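Robots and Automation Help > Small arms > Faults and errors

Two-arm cell: right arm goes limp during a shared hold, drops the part, then comes back by itself

Asked Mon 9 June. Tags: bimanual, brown-out, bus servo, dropped load

I have a two-arm bench cell doing a shared hold on an orange container. The left gripper takes it first, the right gripper closes from the other side, and both then move together. On some runs the right arm loses torque in the middle of the shared hold. It sags, the left gripper cannot keep the container by itself, and the container goes down on the table. The right arm then re-enables without any command from me and jumps to its last target position. That second part worries me more than the first.

Set-up:

Arms: two Tumach arms, same model, on one rail at the front of the enclosure
Controller: Solberg, one serial port per arm, firmware from March
Supply: one shared unit, feeding the left base first, then looped on to the right base
Wrist camera on one gripper, fixed camera on the cell

What the log shows at each failure:

right: bus timeout
right: torque off
right: device found, torque on
right: goal restored

No over-temperature flag and no overload flag. The left arm logs nothing at all. The time between the first line and the last is under a second, so an emergency stop by hand is no use.

What I have tried:

Swapped the two serial leads at the controller. The fault stays with the right arm.
Replaced the lead between the right elbow and shoulder. No change.
Ran the right arm alone through the same path, 1,000 cycles. No fault.
Ran both arms through the path with nothing in the grippers. No fault.
Lowered the grip force on the right. Fewer faults, but the container slips.

Working position below, both grippers on the container. The fault tends to come within a few seconds of reaching this pose. 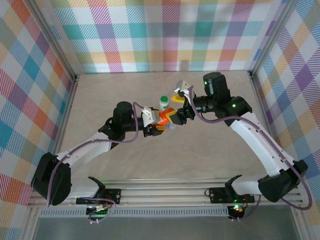
Janden asks under the question whether the left arm has ever dropped out, even once, and whether the torque-on after a timeout is a setting or something your own script does. Those are separate faults and should be treated as separate.

Reply to the above: the left has never dropped out. I have searched my script and there is no torque-on call after start-up, so it must be done lower down. I would like to know where.

One further detail. I went through the wrist camera recording for one of the bad runs in case the fingers were landing in the wrong place and stalling. With the camera this close the container takes up nearly the whole view, and the label is too blurred for the barcode to be of use, so I could not measure slip from it. I was hoping to track the edge of the label as a reference.

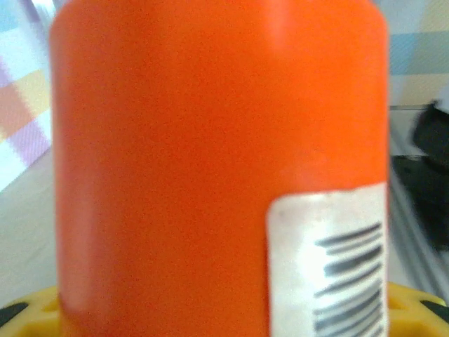 Tunen points out that blur in one still tells you nothing about slip either way, and that motor current is the better signal if the servos report it. Log current on both grippers at the same rate, put the two traces on one graph, and look at the moment the second gripper closes.

2 answers

Answer 1 (score 16, accepted)

Your tests already point at the supply. The right arm is fine alone, both arms are fine unloaded, and the fault follows load and position on the power chain. The right arm is last in the loop, so it sees the voltage drop of both runs of wire plus every connector on the way.

A shared hold is also the worst case for current. Both grippers are position controlled. If each is told to close a little further than the container allows, neither gets there and both push until something gives. Any small error between the two arm bases adds to this, as the arms then pull against each other through the container. That current is constant for as long as you hold the pose, which fits your few seconds.

In order:

1. Measure voltage at the right base, under load, in the shared hold. Measuring at the supply terminals will not show the fault. A meter is slow and can miss a short dip, so use a scope if you can borrow one.

2. Feed each base from the supply on its own pair of wires. Remove the loop from left to right. Keep both arms on a common ground or you will swap this fault for a communication fault.

3. Set a current limit on both grippers. Do not reduce the closing target on one side only. That shifts the load without removing it, and you have already seen the slip it causes.

4. Let one arm lead. Give the second arm a softer position gain while the container is held by both.

The automatic restart is a different matter. When the voltage dips, the servo resets and forgets its state. The controller then finds it on the bus again and writes back the last saved values, torque and goal included. Look for a setting called restore on reconnect, or similar wording, and switch it off. With it off, a servo that resets should stay limp until you enable it.

Until that is done, keep hands out of the enclosure whenever the supply is on. A dropped container is a nuisance. An arm that has just gone limp is something people reach in to catch, and yours drives back to its old goal in under a second. Cut the motor supply before you touch it, and check that your stop button does that. Many bench set-ups have a stop that only ends the script.

Comment from the asker: separate feeds fitted, common ground kept. Voltage at the right base no longer dips when the second gripper closes. 4,000 cycles of the shared hold without a timeout. The restore setting was on by default and is now off. I pulled the right bus lead with the supply on and no load: torque off, and it stayed off on reconnecting. My stop button did only end the script. It now opens the motor supply.

Comment: did you do step 3 as well, or only the wiring?

Comment from the asker: wiring first, tested, then the current limit. The timeouts went with the wiring. The current limit made the grippers quieter and I have left it in.

Answer 2 (score 2)

Had the same with a different make. It was a loose crimp in the plug at the base. Tug each wire. Also try a bigger supply, that often sorts it.

Comment: a bigger supply would not help with the drop along the looped wire. The crimp is worth checking though.

Comment: agree on the crimp. You can also raise the bus timeout so it does not trip.

Comment: please do not do that one. The timeout is reporting that the servo has gone. A longer one means the left arm carries on moving for longer with the right arm limp.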